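Verifying a letterhead on an invitation sent to our journalism department

Our department received an emailed invitation to a closed talk, on the letterhead of a foundation called Skondisier. The PDF looks right, but the reply address belongs to a different domain, Nutetora. Some 200 staff and students are on the list. How do we check it before anyone answers?
Jana Fröhlich

hamel_desk
Do not use the contact details in the letter. Find the foundation's press office through its own site or an old annual report, and ask whether the letter has a reference number. Then read the full mail headers - the Return-Path and the DKIM result matter more than the logo. A pass for Nutetora only proves that Nutetora sent it. Check the PDF properties as well: author, software, creation date. Keep the original file, as forwarding often strips the headers.

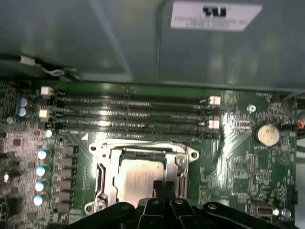 Roltura
Agree on the headers, but PDF properties are easily edited, so I would give them little weight. Ask the speaker's office separately. Ours replied within 2 days and had never heard of the event.

oldstringer
just ring them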